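Home | Tickets | My queue | Help | Log out

Pouring set: grip width channel stuck, wrist view fine
Opened by Estela Herrera, November

Hi all, so I sat down this morning to check the pouring batch before it goes into training, and the wrist pictures are lovely but the grip width numbers are a flat line on a good chunk of the takes. As in, the same value from start to finish, even while the fingers are plainly closing on the bottle. We were meant to hand Bitideo 500 clean takes and I really don't want to send them this lot!

What I've tried so far:

Restarted the Rurkitz recorder. No change.
Swapped the gripper lead for the spare one in the drawer. No change, and the spare is a bit short, so I put the old one back.
Recorded 6 fresh takes, bottle into paper cup, same start pose. Flat line on 5, and one that looked perfectly normal (annoying).

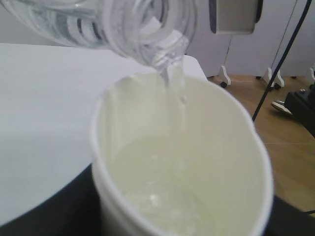 The good take was the very first after a restart, which made me wonder if the recorder only listens to the gripper until you press save, then carries on writing the last value it heard. I tried it again with a restart before each take and got proper curves every time. Slow going, though, and I'm not doing that for a whole batch.

Reply from Kerubo Kariuki, 14:20
Your hunch sounds right to me. Kekiter changed how takes get closed in version 6, and the gripper feed isn't opened again afterwards. Can you go into settings, untick "keep session between takes" and run a few back to back? Please don't delete the flat ones yet, I'd like to see whether the raw feed got kept in the side folder.

Reply from Estela, 15:05
Unticked it and ran a string of pours without touching anything else. Curves on all of them, hooray! It adds a little pause before each take but I can live with that. I've moved the bad ones into a folder called flat_grip and left them out of the Bravo list, so they can't sneak into tonight's training run. Side folder is there and it isn't empty, but I can't open the files on my machine. Over to you for that bit. Leaving this open until you've had a look.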